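Open Day at the Kestitz Robotics Hall: Frequently Asked Questions

Home > Visit > Open Day > Questions and answers

The Kestitz Robotics Hall opens its doors to the public on 7 Jan 2023. The questions collected on this page are those most often received by the Visitor Office. Guests are asked to read the sections on arrival and safety before their visit. Schools and other groups should also read the section on group bookings.

General information

What is the Open Day?

The Open Day is an annual event at which members of the public may see the work of the Hall and speak with the staff who carry it out. The program consists of live demonstrations, short talks, a simulation room and a tour of the workshop. The event is organized by the Kestitz Robotics Hall together with Lindqvist, which maintains the building and its equipment.

Who may attend?

The Open Day is open to all. No technical knowledge is expected. Visitors under the age of 13 must be accompanied by an adult at all times, including in the simulation room.

Is there an admission fee?

Admission is free of charge. A ticket is nevertheless required, and each ticket is valid for one person and one entry time.

How do I obtain a ticket?

Tickets may be reserved through the booking form on this website or in person at the front desk. Reservations opened in December. Any tickets that are returned will be offered again through the same form. The Hall does not keep a waiting list.

May I transfer my ticket to another person?

Yes. Please inform the Visitor Office of the new name before the day of the event. Names cannot be changed at the door.

Arrival and access

Where is the entrance?

Visitors should use the north entrance on the courtyard side. The street entrance is reserved for deliveries and will remain closed to guests. Bus 53 stops at the courtyard gate.

Is parking available?

The parking lot behind the building is reserved for visitors who hold a disability permit. All other visitors are advised to use public transportation or the city garage.

Is the building accessible by wheelchair?

The ground floor, the lecture room and the simulation room are accessible by wheelchair. The workshop gallery can be reached only by stairs. Visitors who are unable to use the stairs may join the ground-floor tour, which covers the same subjects. Please mention this when booking.

May I bring a bag or a stroller?

Small bags are permitted. Large bags, suitcases and strollers must be left at the cloakroom. Food and open drinks are not allowed in the demonstration areas.

Program

What demonstrations will be given?

There are 6 stations on the ground floor. They cover gripping and placing, sorting, tool changing, guided movement by hand, machine vision and simulation. Each station is staffed throughout the day, and visitors may go from one to another in any order.

Are the talks suitable for children?

The first talk, "How a Robot Finds a Block," is intended for families. The second, presented by Annapurna Poojary, concerns the planning of movement for two arms that share a single table, and is intended for adults and older students. Both talks are held in the lecture room. Seats are not reserved.

What is Wedance?

Wedance is the Hall's program for two-arm work. The name covers the control software, the practice tasks and the training given to new operators. Visitors will see it in use at the gripping station and in the simulation room.

And Clonidine?

Clonidine is the working name of the simulator at this Hall. It has no connection with any medical product. Staff are aware that the name causes confusion, and a new one is under review.

The simulation room

What will I see in the simulation room?

Visitors will be shown how a task is prepared on a computer before it is carried out by machines. The task chosen for this year is the handling of small colored blocks on a white table. A member of staff will explain how the table, the arms and the blocks are described to the software, and how a movement is tested and corrected.
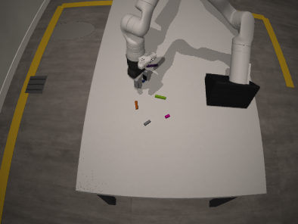

Block-handling task in simulation: two white robotic arms at the table, with a small blue piece between the fingers of the gripper.

Why is the work done in simulation first?

A simulated arm can be stopped, reset and started again without wear to any equipment. The positions of the blocks can also be changed quickly, so that the same program may be tried against many layouts. Programs that perform well are then passed to the workshop for testing on the machines there.

What does the yellow line on the floor mean?

In the simulated setting, a yellow line on the floor runs beside and behind the table. The same color is used in the workshop to mark the area that visitors may not enter. Guests on the workshop tour must remain outside the yellow line unless a guide instructs them otherwise.

May visitors operate the simulator?

Yes. There are 2 visitor desks in the simulation room. At each desk a guest may choose a block, set a point on the table and run the movement. Turns are limited when the room is busy, and staff may ask guests to share a desk. The settings for speed and force are locked.

Will my attempts be recorded?

No. Each desk is reset at the end of a turn and nothing is stored.

Safety and conduct

Are visitors permitted to touch the robots?

Visitors may touch equipment only at the station for guided movement, and only with a member of staff present. Loose sleeves, scarves and long hair must be secured beforehand.

Is photography allowed?

Photography for personal use is allowed on the ground floor. Flash and tripods are not permitted. Photography is not allowed in the workshop.

Group bookings

Can a school class attend?

School classes are welcome by prior arrangement. The teacher in charge should write to the Visitor Office with the age of the students and the preferred entry time. Groups are received at the north entrance by a guide and begin in the lecture room.

Whom should I contact with further questions?

Questions should be sent to the Visitor Office through the contact form. Messages about access needs are answered first. Lost property is held at the front desk until the end of the month.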